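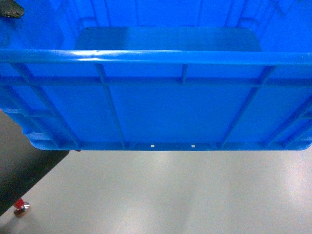 The consultation on postal voting in the Dudlow district opened in September with a public hearing, and the first witnesses spoke less about the law than about the handling of ballot papers. At present each town decides for itself how returned envelopes are kept before the count. The district's rules do not say what kind of container is acceptable. Several witnesses asked that they should.

The inquiry is led by Wayne Kershaw, a councillor for Renaud ward, who sits with five other members. It received 312 written submissions before the closing date. Most came from residents, although parish councils and both of the larger parties on the district council also replied.

"We were asked to look at whether people trust the system," Mr Kershaw told the hearing. "We cannot answer that without looking at what happens to a vote once it has been posted."

Opinion was divided on the proposal to end the collection of completed ballots by party workers. Supporters regard the practice as open to pressure on older voters. Opponents – among them Kornél Csonka, who has acted as an election agent in Zadska ward for eight years – argue that a ban would fall hardest on villages with a poor bus service and no post office.

"I have knocked on those doors," Mr Csonka said. "Some of the people behind them will simply not vote."

A second proposal would require sealed and numbered containers at all 17 collection points. The district has asked Sollira, the firm that prints its ballot papers, to provide a price. No figure had been supplied when the hearing closed.

The members' report is to be laid before the full council on 5/1/23. Any change to the collection rules would need a separate vote.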